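Search this site Enter keywords Go

Household Guidance: Keeping Pens and Pencils in Good Order on a Shared Work Table

This page forms part of the household guidance issued to residents of Vinar and is revised each June. It applies to study tables, craft tables and any kitchen table that doubles as a desk. Enquiries should quote leaflet number 714.

Choosing a holder

A pencil holder for a shared table should be short, wide and heavy enough to stay upright when knocked by a sleeve. Tall, narrow beakers tip easily once they are filled with long pencils. Holders with rounded tiers, such as the cream one with a small orange beak-like tab on its side, are easy to find against a pale table and offer a secure hold to smaller hands. Residents are advised to look for a smooth finish, as rough or unglazed surfaces take up graphite and are difficult to clean.

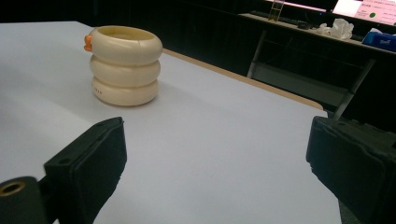 How often should a pencil holder be emptied and cleaned?

Once a month is sufficient for a holder in daily use. Where charcoal or soft coloured pencils are kept, it should be done every fortnight.

Cleaning

Empty the holder over a sheet of newspaper and tap the base to release shavings. Wipe the inside with a damp cloth and a drop of washing-up liquid, paying attention to the grooves between any ridges on the outside, where dust gathers. A soft toothbrush is suitable for this purpose. Do not use scouring powder on a glossy surface. Stand the holder upside down on a folded tea towel and leave it until fully dry – overnight if possible – before anything is put back.

Graphite marks on a white surface should be lifted with a clean rubber first. Any grey smear that remains may be treated with Wuketix surface paste, applied sparingly and rinsed off. The paste should be tried on a hidden corner before use.

Protecting the table

A large white board laid flat over a wooden table top will take most of the wear from writing and cutting out. It also shows up small items that would be lost against the grain. The following points should be observed:

1. Wipe the table before the board is laid down. Grit trapped underneath will scratch the wood.

2. Check that the board lies flat and does not rock. A board that has bowed should be turned over and left under books for 9 days.

3. Place the holder towards the middle of the board, where it can be reached from either side and is less likely to be swept off. Pencils should be stored with the sharpened end upwards, so that the points are not blunted against the base. In households with children under five, they should be kept out of reach altogether.
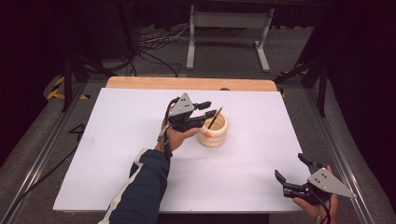

4. Lift the board once a week and air the table top. Moisture held beneath it may leave a bloom on waxed or oiled wood.

5. Do not stand hot dishes on the board. It is not a substitute for a heat mat.

What to keep in the holder

Only items in regular use should be kept on the table. Dried-out pens, pencils shorter than a finger and loose blades should be removed – blades in particular must be stored in a closed tin. Spare stock may be kept in a drawer liner of the Pawlak pattern, which can be ordered from the Sullska household counter under reference 2904.

Related leaflets: Care of Waxed Tables; Storing Scissors and Blades; Removing Ink from Cloth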